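How to Test Whether a Robot Arm Can Handle a Rack of Tubes

People ask if a machine can take over small bench chores yet. The fair way to answer is to pick one chore and run it the same way many times. We use tube handling: take a tube out of a wooden rack, set it down, put it back.

1. Clear the table. Leave only the rack, near the back, and put plain walls behind it.

2. Fill the tubes with colored water. Strong colors make it easy to tell from the recordings which tube the arm went for.

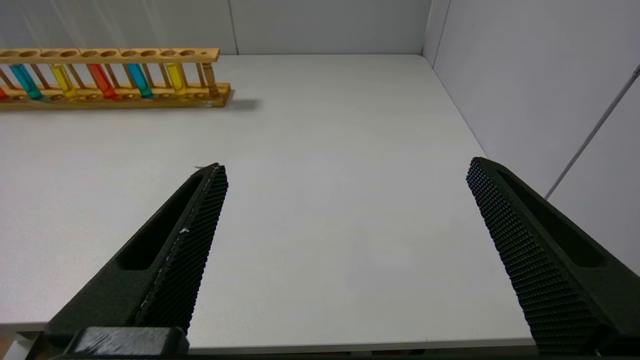
Rack at the back left, gripper fingers open.

3. Leave some holes empty. A full rack is too easy to read, and an arm that does well on one often fails when the spacing changes.

4. Start every run with the fingers wide open and well back from the rack.

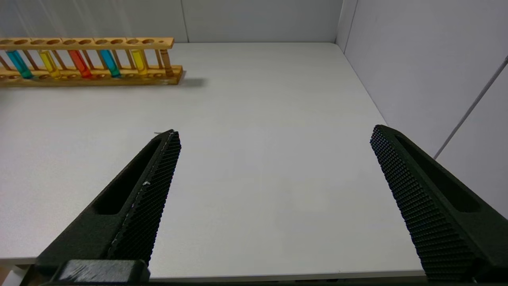

5. Log each try as a pass or a fail. A tube that comes out but won't go back in is a fail. So is one that tips a neighbor — Myung-ja Yeo and I argued over that and kept it strict.

6. Do at least 40 tries before you change anything, and 600 before you tell anyone a number.

Putting tubes back is the slow part. Allow 2 days for the full set, and change the colored water before the second.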